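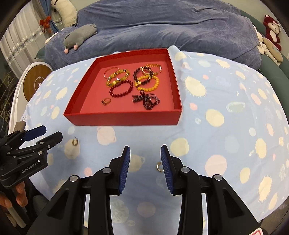
Sorting and Storing Everyday Jewellery at Home

By Ghazal Sharifi
27 Aug 2026
Reading time: 5 minutes

This guidance is intended for households that keep bracelets, rings, earrings and short necklaces together in one box. It applies to costume pieces and to items of modest value. Antique or insured pieces should be taken to a jeweller before any cleaning is attempted.

Preparing the surface

Work on a bed or table covered with a clean cotton sheet or cloth. A soft covering stops beads from rolling and protects plated metal from scratches. A pale colour is preferred, as small hoops and dark beads are easily seen against it. Close the door to pets and put the plug in any nearby basin.

Emptying the box

Lift the pieces out one at a time. Tipping the box should be avoided, particularly where it holds fine chains or strings of tiny beads, which tighten into knots when they fall. Earrings are to be taken out first and placed with their partners. If a partner cannot be found, set the single earring aside and check the corners of the box before going further.

Once the box is clear, wipe the inside with a dry cloth. Lined boxes may be brushed with a soft, unused make-up brush.

Grouping the pieces

Lay everything out flat with a finger's width between items. The following groups suit most collections:

Beaded bracelets on elastic
Bangles and open cuffs
Rings
Hoop earrings, in pairs
Necklaces and multi-strand pieces

Open cuffs should be handled by the solid part of the band. They should not be pulled wider to make them lie flat, and openwork designs in particular can bend at the links. 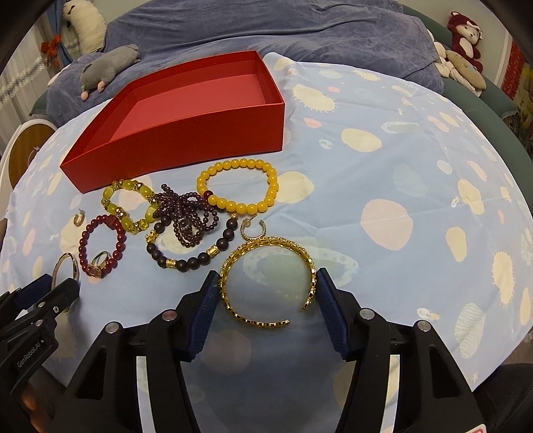 Siregar writes that elastic bracelets ought to be checked at this stage, before anything is put away: stretch each one gently by a centimetre or so, and if the cord shows white between the beads, have it restrung. The Camwood repair table does this on request.

Untangling

Place the knotted piece on the cloth and loosen it from the middle with two blunt needles. Do not pull on the ends. A small pinch of talcum powder may help with metal chain, but must be kept away from amber, wood and any threaded beads.

Cleaning

Wooden and amber beads should be wiped with a barely damp cloth and dried at once. Gold-coloured metal may be rubbed lightly with a dry polishing cloth. Stone-set rings are best cleaned with a soft brush, and they should never be soaked if the stone is glued.

Returning the pieces to the box

Put bangles and cuffs in first, along the sides. Beaded bracelets follow, laid in open loops. Rings and earrings should go into a small fabric pouch placed on top. Necklaces are to be fastened before they are stored, and should have a pouch of their own.

Keep the box closed, away from radiators and direct sun. The sorting should be repeated every March.

Last updated: 27 Aug 2026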